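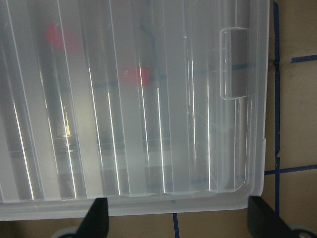

January 23, 2021
Saturday, bench 2, block transfer (bin to tray)

Very good day! The contact-pause idea from Illés finally has numbers behind it and I want them down before I tidy up.

Recap for Oliwia, who missed Thursday. The policy we call Londine was trained on demos where the arm goes straight from one block to the next. It copes nicely until the wrist camera gets close to the clear bin. Then the ribs throw glints all over the view, the red goes pale behind the frosted plastic, and the predicted grasp point wanders sideways along the ridges. I had been blaming the depth estimate for weeks. Wrong tree entirely.

What we changed: nothing in the network. Only the demos. At the bin we now stop, hold for 5 control steps, shift the wrist a touch sideways and carry on. The glints slide when the camera moves and the blocks mostly don't, so the model gets a cheap hint about which bright things to ignore. 146 demos recorded this way, same tape grid, same start pose.
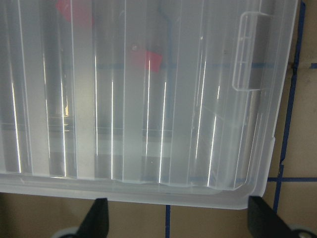
The grid is earning its keep too. You can still pick up the blue through the plastic, and the attention maps light up along it, which I did not expect at all (the old Tistura runs never did this, but those were on bare bench). Want to try a run with the tape masked out to see how much the policy leans on it. My guess is quite a lot.

Grasp point drift at the bin is down from 8 mm to 5 mm, old demos against new. Same seed, same lights. I'd love to see it hold with the blinds open before getting carried away, but I am a bit carried away.

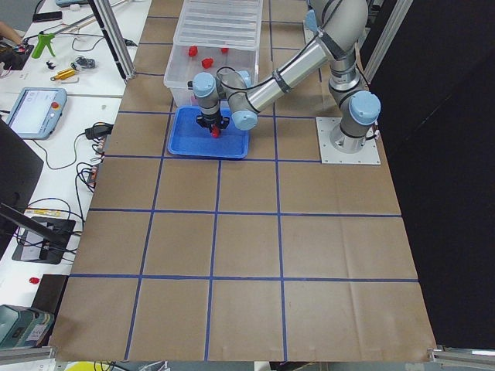 Red block over the blue tray, bin behind. Bench camera.

Still to do:
- masked tape run, overnight if the Arnaser machine is free
- same again with the bin turned a quarter, ribs running across
- Oliwia Piątek has the plotting script, ask for the version with the drift curves
- rename the demo folders properly, "new_new" won't do
- try a longer hold, and one with the shift but no hold at all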